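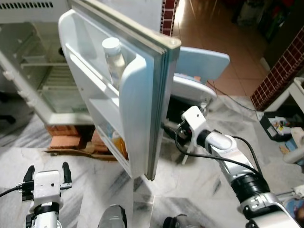

Zirden ranking methodology, change in citation window

dagdelen_s
Has anyone else worked through the new methodology note? Viltitz dropped from 431 to 493 overall and our dean wants a paragraph on it by the end of July. Our publication count went up. The only change I can find is the citation window, five years down to three.

marrowgate
The window is part of it. They also moved the reputation survey from 15 percent to 20. If Viltitz is thin on survey responses you lose there first.

hkl_registrar
Same pattern at Skinmont. Our humanities output takes four or five years to collect citations, so a three-year window removes most of it. Engineering barely moved.

marrowgate
Field normalization should cover that. A slow field is compared with other slow fields.

hkl_registrar
Only if the field has enough papers. Read the footnote to table 3. Under 49 indexed papers in a field, you go into the "general" pool and get compared with everyone, chemists included.

dagdelen_s
I missed that footnote. We have four departments under the line. That would do it.

tobit_r
I don't agree that it explains a drop that size. Past rank 400 the overall scores are packed together. Half a point can cost you 60 places. Ask for the raw score before you write anything.

dagdelen_s
Raw score is down 0.6.

tobit_r
Then I would call it noise and say so.

marrowgate
Noise goes both ways. Hers has a known cause – the pooling rule – and the dean can check it.

tobit_r
A known rule, yes. Its share of the 0.6 is unknown until someone reruns the old window on the new data. The Dimitrov spreadsheet does this if you have the export file.

hkl_registrar
The Dimitrov sheet still has the old survey weight in it. Change it on the second tab or the totals come out wrong.

dagdelen_s
Export requested. I will post both runs. If anyone needs to compare department lists, write to me at the planning office, Şengül Dağdelen, Viltitz.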